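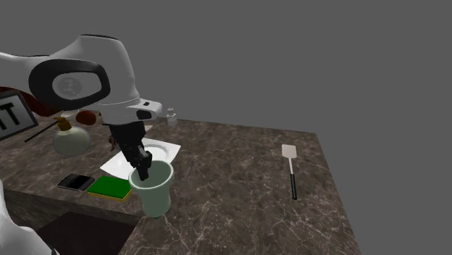 List: sim-manip-users
From: Magdy Naciri
Date: 15 October 2025
Subject: Re: Re: Cup set for counter tasks, how many episodes and which camera

Replying inline. I have trimmed the parts of the Hiltstead message that Fu answered last week.

> We are about to start recording the cup task on our own copy of the
> counter scene. Before we burn a week on it, can someone at Warnent say
> how many episodes you kept, and whether clutter was fixed or redrawn
> on every reset?

Kept: 300. Recorded: 600. Most of the rejects came out in the first filtering pass, which only checks that the cup ended above the counter by the threshold in the task file and that no joint hit its limit on the way. A smaller group was removed by hand. Those were episodes where the operator paused for a long time over the cup before closing the fingers. They pass the success check but they teach the policy to hover. Our first model hovered a lot.

Clutter is redrawn on every reset. The cup and the plate are always spawned. Everything else comes from a pool of 13 distractors, placed by rejection sampling with a minimum gap between bounding boxes. Pool entries include the sponge, the phone, the spatulas and the small shaker. Tilt of the plate is drawn freely. Flat cutouts are in the same pool as the solid objects and are sampled with the same weight.

If you fix the clutter you will get a good score on your own scene and nothing else. We did that in December and had to throw out the lot.

> Second question. The docs say the grasp should be "from the top". Does
> that mean both fingers inside the cup, or one in and one out over the
> rim? Our operators do both and the traces look very different.

The docs are vague there and I will fix the wording. We accept any grasp where the fingers come down from above and close on the cup. Side grasps are rejected by the wrist angle test. Do not mix styles inside one operator's session if you can avoid it. If you have mixed data already, tag it in the metadata field grasp_style and train with the tag as an input. Without the tag, we saw the policy average the two and land a finger on top of the rim.
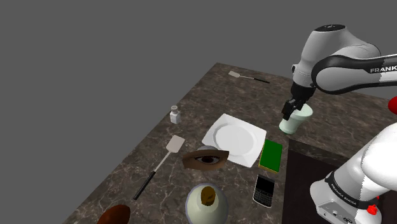
Cup task, gripper closed on the rim. Plate, sponge and phone near the middle of the counter.

> Third, camera. We only have disk for one view at full rate. Which one
> would you keep?

Keep whichever view shows the fingertips and the cup rim at the moment of closing for the largest share of resets. Do not guess at this. Render the closing frame for a sample of resets from each camera and go through them. In our layout the arm hides objects at the back of the counter from some angles, and that matters less than it sounds for this task. Losing the rim matters a lot.

If you can afford a second view at a lower rate, record it. The loader will hold the last frame until the next one arrives – set hold_last to true or it will drop the step.

> Last one. Is the Warkville set compatible? We would like to pretrain
> on it.

Partly. The joint order is the same, but gripper width is stored as a fraction there and in meters here. The convert script handles it from version 3 on. Older versions copy the field through without a warning, and you end up with a gripper that never fully opens. Check the maximum of that column before you train. The Warkville language strings are also all lower case with no period, so normalize ours to match or the text encoder will see them as two different tasks.

Two things you did not ask about:

Seeds. Store the reset seed with every episode, including the failed ones. We lost the seeds for one batch and could not rebuild the scenes when a mesh changed.

Operator breaks. Time per episode goes down over a session, and so does quality. We now cap sessions by episode count, and the hand-rejected share dropped after that.

I can put the filter script in the shared folder if there is interest. It has hard-coded paths and needs a cleanup first. Fu has the list of reset seeds for the 300 kept episodes, so please ask on the list and not by private mail, as others will want it too.

Magdy Naciri
Warnent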